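Das Bett als Arbeitsfläche

Wer Wäsche faltet, braucht Fläche. Der Tisch gilt als korrekte Lösung, das Bett als Notbehelf. Ich halte diese Rangfolge für falsch. Eine Matratze von 2 Metern Länge bietet mehr Auflage als jeder Küchentisch, den ich besessen habe. 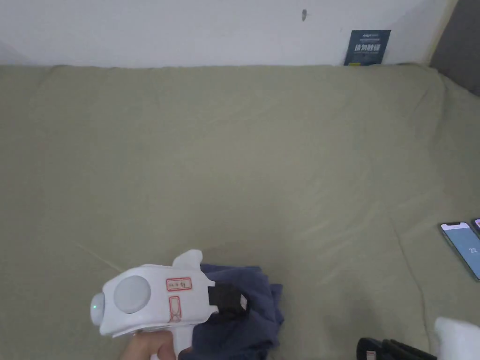
Dunkelblauer Stoff, ungefaltet, auf graugrünem Laken.

Constanza Retamal wendet ein, der weiche Untergrund verderbe die Kante. Bei Hemden stimmt das, bei Alltagskleidung ist der Unterschied belanglos.

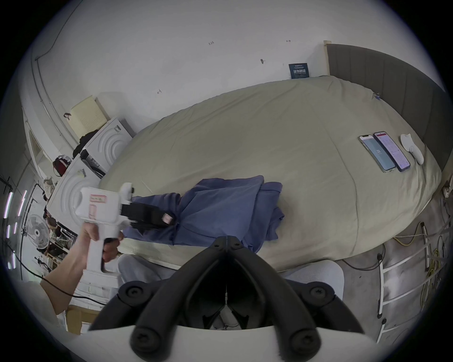
Entscheidend ist die Freihaltung der Fläche. Ein Bett zieht Gegenstände an, und jeder davon verkürzt die nutzbare Breite. Zwei Smartphones nebeneinander auf der Decke belegen genau den Bereich, in den man einen Ärmel auslegen würde, während das Kleidungsstück zerknüllt am Rand liegt. Auch die Decke selbst gehört vorher glattgezogen. Falten im Untergrund übertragen sich beim Streichen auf den Stoff.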